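2025-01-23
Notebook, bench 2. Adhesive label trial, cold store question

Picking this up from the August notes because the question has come back and I would like to have something written down before anyone orders stock.

The claim from Tutard is that their new freezer-grade label will go onto a cold, slightly damp carton and stay there. Their sheet says to apply it, press for a moment, and leave it alone. No primer, no wiping, no dwell time to speak of. We have heard this before from two other suppliers, and both times the labels were on the floor of the cold store by the end of the week. So I am starting from doubt and will need to be talked out of it.

What I have: one roll of the Tutard label, 1,000 pieces, part used. One roll of the Stockdale label we buy now. A stack of flat cartons from the Brerora job, both the coated and the plain board. The small chest freezer, which holds its setting well enough if the lid is kept shut. The hand roller. A spring gauge with a clip on it, old, reads a little high at the bottom of its range.

First problem with the Tutard sheet. The peel figures are given on steel. We don't ship anything made of steel. Everybody tests on steel because it gives clean, repeatable numbers, fine, but I don't know what to do with a steel number when the label is going onto recycled board with a wax-feel coating. I asked for board data and got the same sheet back with a different cover page.

Second problem. "Slightly damp" is not defined anywhere. I breathed on a cold carton and it fogged. Is that slightly damp? A carton pulled from the freezer into the bench room fogs much more than that in a few minutes, and the loading side at Skulport is worse again in summer. The August complaints all came from there. I don't think that is a coincidence but I also can't prove it from what we kept, which was a list of pallet numbers and the word "labels" with a line under it.

Bench work this morning

Cut the cartons into strips wide enough to take a label with a margin. Labelled four coated and four plain at room temperature, rolled each one once in each direction, left them 7 minutes by the wall clock and pulled at a slow steady angle by hand through the gauge.

Plain board, both labels: fiber tear. The paper gives up before the glue does. Nothing to choose between them and no reason to pay more for either.

Coated board, Stockdale: peels clean, medium effort, a bit of a zip to it partway along.
Coated board, Tutard: peels clean, slightly more effort, smoother. I would call this better but not by the margin on the sheet. The gauge needle was moving too much for me to write a figure I would defend.

Then the same again with the strips out of the freezer, labelled straight away. Here they did separate. The Stockdale label went on and could be slid with a thumb. The Tutard label gripped. I will give them that. It did not slide and it did not lift at the corners while I watched.

But then I did what the sheet doesn't do and let the strips fog over first. Both labels slid. Tutard a little less, but if I can move it with a thumb then a shrink wrap edge can move it too. Put both sets back in the freezer. Will pull them tomorrow and again after the weekend.

Where the label goes on matters as well, and I keep having to say this. At the bench I press with a roller. On the line the applicator taps it once and the carton moves on. One tap is a good deal less than two passes with a roller, and every good number I have written above was got with the roller. Need to repeat with a single tap, or something close to it. A block with a foam face, dropped from a set height, might do.

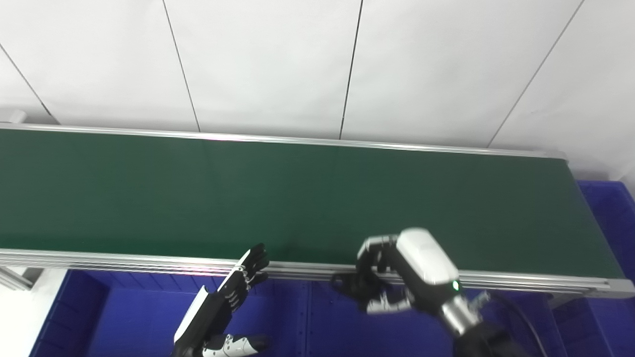
Conveyor, clear belt. Green surface, grooved aluminum along the near side.

Other things to sort out before this means anything:

Speed. If the answer is "slow the line down and press harder" then the cheap label probably works too, and the whole case for switching goes away. Try Stockdale with the longer press before comparing anything else.

Age of stock. The Stockdale roll has been on the shelf since at least August, possibly longer, and there is no date on the core. The Tutard roll came fresh out of a sealed bag. Not a fair fight. Ask for a new Stockdale roll from stores.

Coating. The Brerora board may have changed. The strips from the top of the stack feel slicker than the ones at the bottom and bead a drop of water differently. If there are two coatings mixed in there then my coated results are worth very little. Mark each strip with its position in the stack next time.

Cost. Minimum order is 3,000 and the price only becomes sensible well above that. I would not commit on the strength of one morning and a spring gauge.

Print. Nobody has looked at whether our ribbon takes on the new face stock. Did a quick rub with a dry cloth on one printed label and the barcode dulled. Could be the heat setting. Could be that it just doesn't like our ribbon. A label that sticks perfectly and can't be scanned is no use to the people at the other end.

Afternoon, short

Repeated the fogged test with a wipe first, one pass with a paper towel. Both labels hold noticeably better. Tutard is still ahead on the coated board. So the honest state of it today is that a paper towel makes more difference than the change of supplier does, at least on this board, with this roller, in this room.

Pulled one Tutard strip early out of impatience, around an hour in the freezer. Held well, came off with a crack. Shouldn't have done it, now that set is one short. Noted on the bag.

Next: foam block, new Stockdale roll, strips numbered by stack position, ribbon at two heat settings. Leave the freezer lid shut please, there are strips in the left-hand basket with dates on them.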